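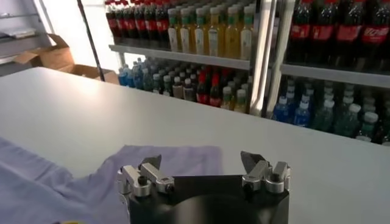 *Right gripper over the folding table, with the drink shelves behind.*

I spent a morning in June with the Stirkirgate crew, and I can report that folding a T-shirt is a lot harder than my mum made it look. Ute Oltmanns and Aminu Ugwu have been teaching a two-armed robot they call Obi to do it, and they've just put out a short write-up on how it learns.

Their trick is pretty simple to explain over a coffee. The usual way is to show the robot whole folds, start to finish, lots of times. Ute's group chops each fold into short stretches and gives the robot extra practice on the stretches it tends to muck up, mostly sleeves. They call the method Trimus, and I forgot to ask where the name came from! 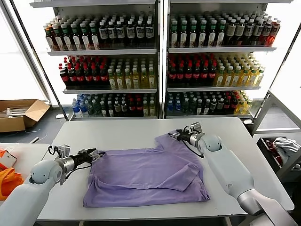 Aminu reckons the sleeves are where the old version fell apart, as it would tuck one in nicely and then drag it back out with the next move. With Trimus they got 17 clean folds out of 30 tries, up from 15 with the same amount of practice done the old way. I know – a gain of 2 doesn't sound like much, and Ute was the first to say so. What she likes is that the bad folds are less bad. A shirt that goes crooked early on now often gets straightened up again, and the scoring doesn't give any credit for that.

I asked if I could send my own washing over. Aminu laughed, then told me a hoodie would be asking for trouble (the hood and the pocket are both new to it). 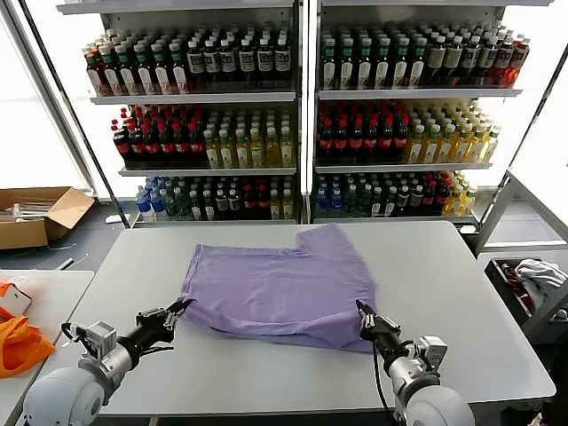

## What's next

Réjean Fortin is running the same test with long sleeves, and he wants shirts in more than one colour before he trusts any of the numbers. Brisa Carrillo is writing up a fairer way to score the half-good folds. If it holds up, they'll try Trimus on Ekalley, the group's other robot, later in the year. I've already asked to come back for that one.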